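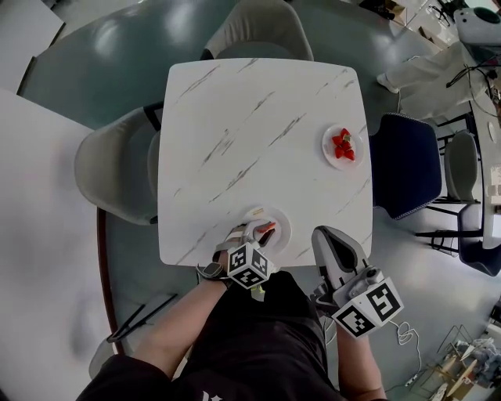
Home Forums Events New posts Search Log in

Open day at Feditz, my notes

Nasr
May 21, 2023
I visited the Feditz open day and I want to write down what I saw while it is still fresh. They had 4 stations. Most visitors stayed at the big arm near the entrance, but for me the best was the hand-held gripper table. A person holds one gripper in each hand and moves strawberries between two plates. The marker cubes on the grippers let the software follow the hands, and later the motions are used to teach an arm. I was allowed to try it for a short time. It is more difficult than it looks! With your own fingers you feel how soft the fruit is. With the gripper you must watch it very carefully. I crushed 3 strawberries before I had one on the plate in good condition.

bonik
Thank you for the report. I was there in the morning and I had a different impression. I came to see robots, and at this table a human did all the work. For a public day I find this a little disappointing.

Nasr
I understand, but I do not agree. The arm by the entrance repeated one program all day. At the table you could ask why a grasp was good or bad, and the woman there answered with much patience. I learned more from her than from the arm.

tikell_fan
Did somebody ask how many recordings they need for one task? I am planning something similar at home, only with cherry tomatoes.

Nasr
I asked. For the first test they used 69 recordings, and she said this was too few. The arm picked well from the middle of the plate and badly near the rim.

bonik
This is exactly my point. They could show us the arm when it fails near the rim. I would watch this with pleasure. Visitors are not so afraid of mistakes as the organizers think.

Nasr
On this I agree with you. I have written it on the feedback form too.

tikell_fan
69 is less than I feared. Are the grippers heavy? My wrist is not very good and I would have to do many repeats.

Nasr
Not heavy, but after 2 rounds I noticed it in my thumb. The wrist strap helps. I advise you to put the chair close to the table, so that your elbows do not hang in the air.

tikell_fan
Good, I will try with a lower chair. Is there another open day this year?

bonik
In September, according to the paper at the exit. Registration is not open yet. I will go again and ask for the rim.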